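Startseite Küche Bad Wäsche Werkstatt Vorrat Suche

Kleine Mengen abmessen und verdünnen

Reiniger, Entkalker, Lebensmittelfarbe, Beize 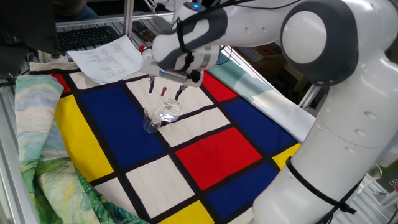

Bechergläser und Tropfpipette mit rotem Gummiball

Viele Konzentrate werden im Haushalt nach Augenmaß dosiert. Bei einem Putzeimer mit fünf Litern Wasser fällt ein Fehler von wenigen Millilitern kaum ins Gewicht. Bei einer Sprühflasche mit 300 ml Inhalt kann derselbe Fehler die Konzentration verdoppeln. Die Folgen sind Streifen auf Glas, klebrige Rückstände auf lackierten Flächen und unnötiger Verbrauch.

Verhältnisangaben richtig lesen

Auf Etiketten stehen zwei Schreibweisen, die häufig verwechselt werden. „1 + 19“ bedeutet ein Teil Konzentrat und 19 Teile Wasser, zusammen 20 Teile. „1 : 20“ wird je nach Hersteller unterschiedlich verwendet, entweder für ein Teil in insgesamt 20 Teilen oder für ein Teil auf 20 Teile Wasser. Für Reinigungszwecke ist der Unterschied gering. Bei 1 : 2 oder 1 : 3 ist er erheblich, dort das Kleingedruckte lesen.

Rechenweg für 300 ml fertige Lösung:

1 + 19: 300 geteilt durch 20 ergibt 15 ml Konzentrat, dazu 285 ml Wasser.
1 + 9: 300 geteilt durch 10 ergibt 30 ml Konzentrat, dazu 270 ml Wasser.
1 + 4: 300 geteilt durch 5 ergibt 60 ml Konzentrat, dazu 240 ml Wasser.
1 + 2: 300 geteilt durch 3 ergibt 100 ml Konzentrat, dazu 200 ml Wasser.

Zuerst das Wasser einfüllen, dann das Konzentrat. In umgekehrter Reihenfolge schäumen tensidhaltige Mittel stark auf, und der Füllstand lässt sich nicht mehr ablesen. Bei Säuren gilt die Reihenfolge ohnehin.

Messgefäße

Ein Becherglas ist zum Mischen gedacht. Eine aufgedruckte Skala dient dort nur der Orientierung, Abweichungen von fünf Prozent und mehr sind normal. Für 15 ml in einem großen Becher ist sie unbrauchbar. Besser geeignet sind:

Messzylinder, 25 oder 50 ml
Einwegspritze ohne Nadel, 5 bis 20 ml
Messlöffel, 5 und 15 ml, gestrichen voll
Tropfpipette für alles unter 2 ml

Abgelesen wird auf Augenhöhe, Gefäß auf ebener Fläche, am tiefsten Punkt der gewölbten Oberfläche. Wer von oben auf die Skala schaut, liest zu viel ab und füllt entsprechend zu wenig ein. Esslöffel aus der Besteckschublade fassen je nach Form zwischen 10 und 18 ml und scheiden als Maß aus.

Tropfenweise dosieren

Für wässrige Flüssigkeiten wird üblicherweise mit 20 Tropfen pro Milliliter gerechnet. Alkoholische und tensidhaltige Flüssigkeiten bilden kleinere Tropfen, 40 und mehr pro Milliliter kommen vor. Wer eine Rezeptur öfter ansetzt, zählt einmal aus: Pipette senkrecht halten, so lange in einen 5-ml-Messlöffel tropfen, bis er gestrichen voll ist, Tropfenzahl durch fünf teilen, Ergebnis mit wasserfestem Stift auf das Fläschchen schreiben.

Den Gummiball vor dem Eintauchen zusammendrücken, danach langsam loslassen. Die Pipette nach dem Aufziehen nicht umdrehen oder waagerecht ablegen. Läuft Flüssigkeit in den Ball, quillt das Material bei Ölen und Lösungsmitteln auf und wird undicht. Ein gefüllter Ball ist außerdem schlecht zu reinigen und verschleppt Reste in die nächste Flasche. Für Lebensmittelfarbe und Aromen eine eigene Pipette verwenden, die nie mit Putzmitteln in Berührung gekommen ist.

Wiegen statt messen

Eine Küchenwaage mit 1-g-Teilung reicht für Mengen ab 20 g. Darunter ist eine Feinwaage mit 0,1-g-Teilung sinnvoll. Bei dünnflüssigen wässrigen Mitteln darf ein Milliliter mit einem Gramm gleichgesetzt werden. Speiseöl liegt bei 0,92 g/ml, Brennspiritus bei 0,8 g/ml, Glycerin bei 1,26 g/ml.

Das Leergewicht einer Vorratsflasche gehört mit aufs Etikett. Wiegt die leere Flasche mit Sprühkopf 126 g, lässt sich der Restinhalt jederzeit ohne Umfüllen bestimmen.

Zitronensäure als Entkalker

Für eine fünfprozentige Lösung 15 g kristalline Zitronensäure in 285 g kaltem Wasser auflösen. Die Lösung kalt anwenden. Beim Erhitzen kann sich schwer lösliches Calciumcitrat bilden, das sich auf Heizelementen absetzt. Auf Marmor, Kalkstein, Terrazzo und emaillierten Flächen ohne Säurefreigabe nicht verwenden. Einwirkzeit an Armaturen höchstens zehn Minuten, danach mit klarem Wasser nachspülen und trockenreiben.

Die angesetzte Lösung hält sich verschlossen mehrere Wochen. Bei Trübung oder Flocken wegschütten und neu ansetzen.

Wasserbeize für Holz

Pulverbeizen werden in heißem Wasser gelöst und vor dem Auftrag vollständig abgekühlt. Für einen Zwischenton zwei Grundlösungen getrennt ansetzen und erst dann mischen. Das Mischungsverhältnis an einem Reststück derselben Holzart prüfen und trocknen lassen, nass wirkt der Ton dunkler. Gefäße aus Glas oder Kunststoff verwenden. Metall kann mit manchen Beizen reagieren und den Farbton verschieben. Immer genug für das gesamte Werkstück ansetzen, ein zweiter Ansatz trifft den Ton selten genau.

Was nicht zusammengehört

Chlorhaltige Reiniger nie mit Säuren mischen, auch nicht mit Essig oder Zitronensäure. Dabei entsteht Chlorgas. Chlorhaltige Reiniger auch nicht mit ammoniakhaltigen Mitteln kombinieren. Reste verschiedener Konzentrate nicht in einer Flasche sammeln. Keine Getränkeflaschen als Vorratsbehälter benutzen.

Beschriftung

Auf jede Flasche gehören Inhalt, Verhältnis und Monat des Ansatzes, zum Beispiel „Zitronensäure 5 %, Februar“. Papieretiketten mit durchsichtigem Klebeband überziehen, sonst verläuft die Schrift beim ersten Tropfen.

Gefäße reinigen

Glas sofort nach Gebrauch dreimal mit wenig Wasser ausspülen. Drei kleine Spülgänge entfernen mehr als ein großer. Kalkschleier mit der oben genannten Lösung entfernen. Pipetten auseinandernehmen, Ball und Röhrchen getrennt trocknen, das Röhrchen mit der Spitze nach unten in ein Glas mit Küchenpapier stellen. Eingetrocknete Beize löst sich meist über Nacht in warmem Wasser mit etwas Soda. Angeschlagene Ränder nicht abschleifen, das Glas aussortieren. Borosilikatglas gehört in den Restmüll, im Altglas stört es beim Einschmelzen.

Text: Freya Pickering

Weitere Beiträge
Sprühköpfe entstopfen und abdichten
Küchenwaage prüfen ohne Prüfgewicht
Soda, Natron, Waschsoda: die Unterschiede
Wasserhärte bestimmen und Waschmittel anpassen
Pinsel nach dem Beizen auswaschen
Schraubgläser geruchsfrei bekommen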